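How to Trace Your Grandparents' Village When the Name Keeps Changing

July 18, 2018

My grandmother always said she came from Gristilberg, and I spent a whole winter not finding it on any map. If you're stuck in the same spot, what worked for me might save you some evenings.

Start with every spelling you have. I went through old letters, a passport, the backs of photographs, even the label on a trunk (my aunt still keeps blankets in it!), and wrote each version down exactly as it appeared. Don't fix anything. I ended up with 7 spellings, and the one that looked like a plain mistake was the one the parish clerk had used for years.

Next, get a map from the right time. A modern one will only annoy you. I ordered a copy of a district map and spread it out on the biggest table I have, then marked every village within a day's walk of Grirkirville, where my great-grandfather went to market.
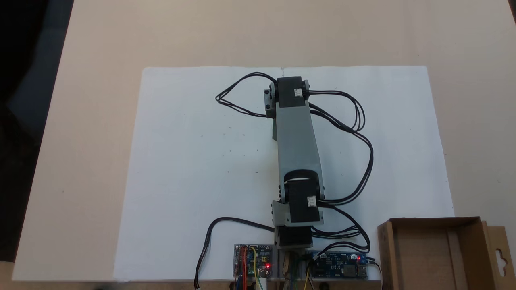 What if two villages have the same name?

Look at the church records for both and search for the surnames of neighbors and godparents as well as your own. The place where several of those names turn up together is the one to follow first.

That's how I found Teresa Kubiak, my grandmother's godmother. Her name is a lot less common than ours, so I looked for her instead and got to the right baptism book in one afternoon – after months of reading the wrong one.

When you write to an archive, keep it short. Give the name, the years, the religion and all your spellings, and ask what a search costs before they start. Mine took until September to answer, so I used the time to type up my notes.

One more thing about those notes: write down the books where you found nothing, too. I read the same register twice before I started doing that, and it was not a thin one.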